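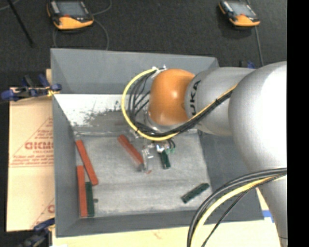
Can a robot put the toys away yet? (or the parts bins at work)

Forum: Home & Shop Automation
Replies: 8

dustpan_dan
Ok so serious question. Wife wants one of those Nestbridge tidy-up things for the playroom, my boss wants an arm for kitting at the shop. Same job if you squint. Stuff in a tray, pick it up, put it where it goes. Pic up top is the kind of thing I mean, KUKA arm over a gray tray, red and green blocks lying every which way. Is this solved or not??

millrat434
Solved for 20 years if the parts show up in a fixture. Not solved if they show up in a heap. Next question

oakleaf_k
lol no. Bin picking works fine now. We run 2 cells off Mirani software, mixed brackets, misses are rare enough that the night shift leaves it alone. Your info is old

millrat434
Brackets. Same brackets every day. Ask it to do a sock

oakleaf_k
He didn't ask about socks, he asked about blocks

pepper_and_rye
Look at where the blocks are though. One is right up beside another on the left, both lying along the edge of the floor. Getting a finger down between a block and a sloped wall is the annoying part. The one out in the middle, easy. My kid does the edge ones by dragging them out first and he's 3. The arms I've seen demoed just try the same grab over and over till someone hits stop

dustpan_dan
That is exactly my worry. Boss saw a Skimis video, 2 minutes long, zero misses. I asked how many takes. Silence

gasket_gus
Cables would bug me more than the picking. Big yellow one looped round the wrist like that plus the black ones, how long does that last doing it all day? We killed a cable in a month because the wrist kept twisting the same way. Get a proper dress pack, budget for it, it is not cheap

millrat434
^ this. Everybody prices the arm and forgets the cables, the gripper, the guarding, and the guy who has to babysit it

oakleaf_k
Babysitting is way down from what it was. You guys talk like its still teach pendant and pray

tiny_attic
Home person here not shop. Had the Wididov floor picker upper on trial since December. It does blocks ok on hard floor. On the rug it gives up. Anything under the couch might as well be on the moon. Takes the whole evening for what I do in a few minuts, but I'm doing dishes meanwhile so I kind of dont care? Sending it back anyway, too loud.

pepper_and_rye
Slow is fine at home, slow at a shop is a dead cell. Thats the real split imo. Not the same job at all Dan

dustpan_dan
Fair. So playroom maybe, kitting no?

oakleaf_k
Opposite. Kitting yes, playroom no. At the shop you control the tray, the lights, what goes in it. You can pick the gripper to suit. Playroom has a juice box and a dead beetle

millrat434
For once I half agree with him. Make them run YOUR parts in YOUR tray before you sign anything. Shove some into the corners. Put one on top of another. Stand there and watch a whole shift if they let you

gasket_gus
and ask who pays when it drops one in the gearbox

dustpan_dan
Ok telling boss to get a demo with our own parts. Telling wife to wait a year. Wish me luck on the second one

tiny_attic
You can have my Wididov box, still got all the foam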